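Password vaults (shared) 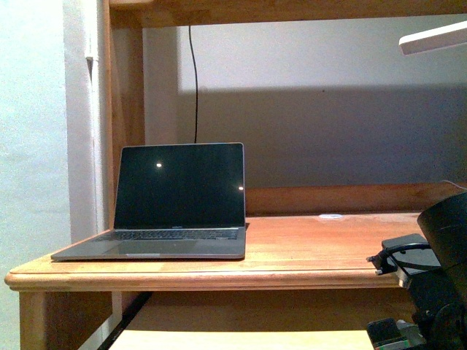

Flurnthorpe College – IT Services, Accounts and Sign-in Team

A shared password vault is a locked store for logins that more than one person needs. I look after ours, so I've ended up writing this entry for the staff encyclopedia, and I'll try to keep it in plain words. If you came looking for the entry on personal password managers, that's a separate page, though there's a fair bit of overlap and I'll point it out as I go.

Background

Most logins belong to one person, and those are easy enough: you get an account when you join, it's closed when you leave. Then there are the awkward ones. The supplier portal that only allows one user. The old door-entry controller with a single admin password set years ago by somebody in another building. The domain registrar. I used to keep a list of these and it grew to 300 before I stopped adding to it, and I know there were others living on sticky notes and in people's inboxes.

Before the vault, we had a spreadsheet with a password on it. I don't miss it! Everyone who could open it could read everything, and once somebody had saved a copy there was no telling where it had gone.

How a vault works

The contents are encrypted, and the key that unlocks them is itself locked separately for each person who has access. So when I share an entry with you, the system takes the key for that entry and wraps it up again using your public key. You open it with your private key, which is unlocked when you sign in. The server holding all this (ours is called Zomden, after the machine it replaced) only ever stores the scrambled version.

Entries are kept in folders, and people are given access to folders. You can be a reader, an editor or an owner. A reader can use a password, an editor can change it, and an owner can decide who else gets in. Every folder has to have two owners, and I'm strict on that one – we once had a folder with a single owner who went on long leave, and getting back into the accounts meant ringing round eight different suppliers.

Checking out and rotation

Some vaults have a check-out feature, a bit like a library book. You take the password for a set time, nobody else can have it while you do, and when you hand it back the vault changes it to something new. Changing passwords this way is called rotation. It works nicely on servers and network switches, where the vault can log in and make the change by itself. It works badly on websites, and for most of those we still do it by hand.

On our system a check-out lasts eight hours unless you return it early. Please do return it early if you can.

Hiding the password

You'll sometimes see vaults described as letting people use a password without seeing it. Take that with a pinch of salt. If the browser add-on types a password into a page, anyone determined enough can get it back out of the page. I treat hidden passwords as a handy way to stop casual copying and I still change them when someone leaves.

Emergency access

This is usually called break-glass. We keep a sealed recovery key in the safe at the Brzozowska building, for the day the sign-in service is down and nobody can reach the vault in the normal way. Opening the envelope means a new key has to be made afterwards, and the old one shredded. We practise it every March.

Local notes

The vault replaced the spreadsheet on March 13, 2019. It now has 400 entries, including everything for the Ornard library system, which used to have its own arrangement. Requests for a new folder go through the accounts form, under "shared logins". Put both owners' names on it or I'll have to send it back.

See also: Personal password managers; Service accounts; Leavers' checklist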